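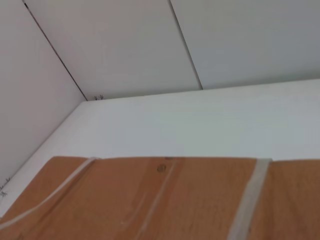

Abb. 1: Arbeitsplatz mit Holzplatte im Vordergrund, Blick aus der Handgelenkkamera. Über die Platte laufen helle, durchscheinende Streifen.

Automatisierung im Alltag, Handout zur 3. Sitzung
Können Maschinen schon Haus- und Werkstattarbeit?
Unterlagen: Perla Serrano

1. Worum es in dieser Sitzung geht

In der letzten Sitzung ging es um Industrieroboter in festen Zellen: ein Bauteil, eine Vorrichtung, ein Programm, viele tausend Wiederholungen. Heute geht es um Arbeiten, die im Haushalt oder in einer kleinen Werkstatt anfallen und für die niemand eine Vorrichtung baut: einen Tisch abwischen, Wäsche falten, Klebeband abziehen, eine Schublade einräumen. Die Frage der Sitzung lautet, welche dieser Arbeiten eine Maschine heute übernehmen kann, unter welchen Bedingungen und mit welchem Aufwand.

Lesen Sie vorab den Projektbericht Walano, Abschnitte 2 und 4. Abschnitt 3 (Regelung) kann überschlagen werden, er kommt im Mai wieder dran.

2. Begriffe

Aufgabe: ein Zustand, der erreicht werden soll, z. B. "Platte frei von Klebeband". Die Aufgabe sagt nichts über den Weg.

Fertigkeit: ein wiederverwendbares Bewegungsmuster, z. B. Greifen, Abziehen, Wischen. Eine Aufgabe besteht meist aus mehreren Fertigkeiten.

Umgebungsvarianz: alles, was sich zwischen zwei Durchläufen ändert, ohne dass es zur Aufgabe gehört. Licht, Lage des Werkstücks, Abnutzung, Verschmutzung.

Eingriff: jede Handlung eines Menschen während eines Durchlaufs. Auch das Zurechtrücken eines Teils ist ein Eingriff und wird gezählt.

3. Was die Maschine sieht

Abb. 1 zeigt einen einfachen Arbeitsplatz: weiße Tischfläche, hellgraue Wände, eine große Holzplatte. Für einen Menschen ist die Lage schnell erfasst. Für die Bildverarbeitung stecken mehrere Schwierigkeiten darin.

Der rechte Streifen ist breit und milchig und hebt sich gut vom Holz ab. Der mittlere ist nur wenig heller als die Maserung daneben. Ein Verfahren, das mit einem festen Helligkeitsschwellwert arbeitet, findet den rechten und verliert den mittleren. Senkt man die Schwelle, werden helle Bänder in der Maserung mit erfasst. Der linke Streifen glänzt an den Rändern und hat eine doppelte Kontur, sodass eine Kantensuche dort leicht zwei schmale Objekte meldet.

Ob es sich um Klebeband oder um Kunststoffbänder handelt, lässt sich aus dem Bild allein nicht sicher sagen. Für den Greifer ist der Unterschied erheblich: Ein loses Band wird angehoben, ein geklebtes muss an einem Ende gelöst und in flachem Winkel abgezogen werden. Ein Mensch würde mit dem Fingernagel über die Kante fahren und wüsste Bescheid. Auch der kleine dunkle Fleck nahe der hinteren Plattenkante bleibt offen: Ast, Verfärbung oder Bohrung. Wer Löcher als Bezugspunkte verwendet, muss hier mit einer Verwechslung rechnen.

Merksatz für die Klausur: Durchscheinende und glänzende Materialien verletzen die Annahme, dass die Farbe eines Bildpunkts zum Objekt gehört. Tiefenkameras helfen nur begrenzt, da dünne Folien unter ihrer Auflösung liegen können.

4. Fallbeispiel Walano

Im Projekt Walano hat Aurelio Xolalpa mit einer Versuchsanlage der Werkstatt Prastero das Entfernen von Bändern von Holzteilen untersucht. Verglichen wurden zwei Vorgehensweisen: ein von Hand programmierter Ablauf und ein aus Vorführungen gelerntes Verhalten.

Ergebnis in Kurzform: Das gelernte Verhalten schloss 73 Prozent der Durchläufe ohne Eingriff ab. Der programmierte Ablauf war bei unveränderter Lage der Teile schneller, brach aber ab, sobald ein Teil verdreht auflag. Beim gelernten Verhalten waren in schwierigen Fällen bis zu drei Versuche nötig, bis das Bandende gefasst war.

Bei der Bewertung ist zu beachten:
- Die Zeit zum Auflegen der Teile ist nicht enthalten.
- Reste auf der Oberfläche wurden nicht erfasst. In einer Tischlerei wäre das ein Mangel.
- Alle Versuche liefen bei gleichmäßiger Beleuchtung.

5. Einordnung

Gut beherrscht: Aufnehmen und Ablegen fester Gegenstände bekannter Form, Sortieren, Wischen freier, ebener Flächen.

Teilweise beherrscht: Falten einfacher Textilien, Einräumen bei wenigen Gegenstandsarten, Abziehen von Bändern mit gut sichtbarem Ende.

Noch nicht zuverlässig: Arbeiten, bei denen die Kraft nach Gefühl dosiert wird, Arbeiten mit durchsichtigen Folien, längere Abfolgen in fremden Räumen.

Die Einteilung ist grob und hängt davon ab, welche Fehlerquote man hinnimmt. Im Haushalt darf ein Handtuch schief gefaltet sein. Ein zerkratztes Möbelteil muss ersetzt werden. Der Betrieb Varela, dessen Zahlen wir am Freitag besprechen, rechnet deshalb mit Kosten pro Fehler und nimmt die Erfolgsquote nur als Nebenangabe.

6. Aufgaben zur Übung

a) Zerlegen Sie die Aufgabe "Platte frei von Bändern" in Fertigkeiten. Geben Sie zu jeder an, woran die Maschine erkennt, dass der Schritt abgeschlossen ist.

b) Schlagen Sie für den mittleren Streifen in Abb. 1 ein Erkennungsverfahren vor, das ohne festen Schwellwert auskommt. Eine halbe Seite genügt.

c) Nennen Sie eine Änderung am Arbeitsplatz, mit der sich die Erkennung verbessern lässt, und schätzen Sie den Aufwand. Wäre sie in einer Wohnung zumutbar?

Abgabe auf Papier oder über die Kursplattform Vonutach. Gruppenabgaben zu zweit sind möglich, bitte beide Namen auf das Deckblatt.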